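The Case for a Better Bin

I have been thinking about wastebaskets since August, when my sister-in-law came to stay and asked, quite politely, where she should put a tea bag. I pointed to a supermarket bag hanging off a doorknob. She held the tea bag a moment longer than necessary.

A household will agonise for months over the colour of a couch and then put its rubbish in whatever the previous tenant left behind. We hide the bin under the sink, or behind the door, or beside the desk where only our own ankles will ever meet it. Visitors are expected to find it by instinct. Then they don't, and a week later you discover a peach stone in the fruit bowl.

The woven wastebasket is the honourable exception. It is the only bin people buy because they like it. My grandmother had one in the front room that held knitting patterns for most of its life and was demoted to rubbish only when the bottom started to sag. It did the new job for another 31 years, and I don't believe it was ever washed.

Frans De Smet, who sells baskets from a narrow shop in Hepburn, says most of his customers come in for something else. They want a bread basket, or somewhere to throw the dog's leads. They leave with a bin because it's by the till and they have picked it up. "It's the weave," he says. "People can't keep their hands off a herringbone. I've had grown men stroke one while I'm telling them the price."

The price, since you ask, can be $200 for a good one, and Frans has seen them go for $400 with a leather handle nobody will use. Mine was considerably less and came from a closing-down sale in Beltine.

What the catalogues leave out is the liner. Every photograph in the Lulano homewares range shows a basket standing serenely beside an armchair, containing a single sheet of crumpled paper, or nothing, or a eucalyptus branch. Real life requires a bag, and a bag has a collar.
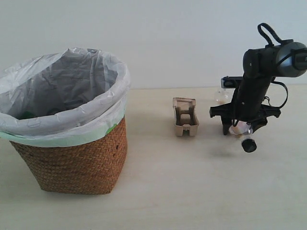
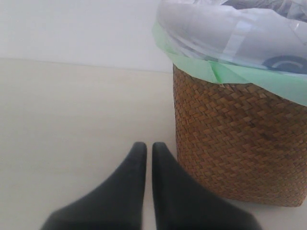
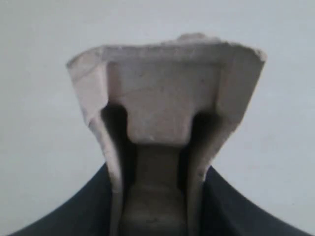 Woven sides and a folded liner in the first two; moulded pulp beside the basket in the first.

There are schools of thought on the collar. The tuckers roll the excess plastic under itself until only a neat hem shows, and they tend to be the sort of people who iron pillowcases. The drapers let it hang. I have been a draper all my life and have no plans to reform, although I did once try a Plusano bin ring, a hoop that promised to grip the bag invisibly. It gripped it for two days and then fired itself across the study.

Priit Kalniņš, who repairs cane chairs and has opinions on everything that goes in a house, is against liners altogether. A wicker bin is for paper, he told me, and if you have something damp to throw away you can walk to the kitchen like an adult. He is probably right. He also lives alone – and his kitchen is four steps from his desk.

For the rest of us, some practical notes. Buy a bag a size bigger than you think you need, so the fold has enough weight to stay put. Choose a colour you can stand, as you'll see more of it than you expect: pale green sits kindly against brown cane, and black looks like a burglary. Dust the weave with a dry paintbrush and keep it out of the full afternoon sun, which makes cane brittle.

And flatten your packaging. Moulded pulp trays are the great bullies of the small bin – light as toast, stiff as a board, and able to fill the whole thing by themselves. Tear them up and put them in the recycling or, if you have a garden, soak the plain ones and let the compost have them. Mine pile up on the desk until I can be bothered going outside.

My sister-in-law is coming back in the spring. I've put the basket in the guest room, bag draped, well away from the fruit.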